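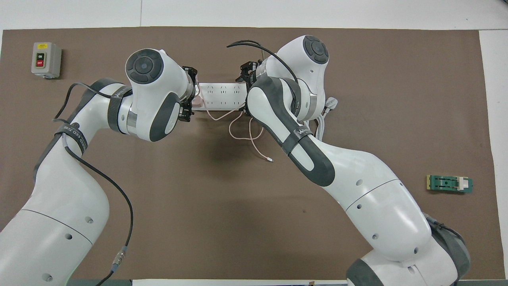 May
By Gwawr Prosser

Our group chose power boards for the household products unit, and I still can't believe how much there is to say about them! Every desk in the building has one underneath it and we had never given them a second look. Ieuan Rees and I did the measuring, and Glenys Edwards ran the survey.

We put the survey to 200 people at the Wandera campus and asked where they kept their power boards at home. Behind the telly came first by a mile, then under the bed (which worried us a bit). Lots of people had plugged one board into another, and Glenys got some great stories out of them — one bloke had a chain of 4 running out to his shed.

For the layout part we drew the sockets full size on cardboard and tried to fit our own chargers onto the drawing. The chunky square ones were terrible. Two of them side by side blocked the next socket along, so we redrew the rows with wider spacing and tried again. The wider version took every charger we owned, but it made the board a fair bit longer, and Ieuan reckons it wouldn't fit in the cable tray on his desk.

Our tutor, Ifor Harries, wants us to look at switches next. I'd love to try a different colour for each socket, so you can tell the lamp from the modem without crawling around on the floor. The cardboard layouts are in the cupboard beside the sink if the next group wants them.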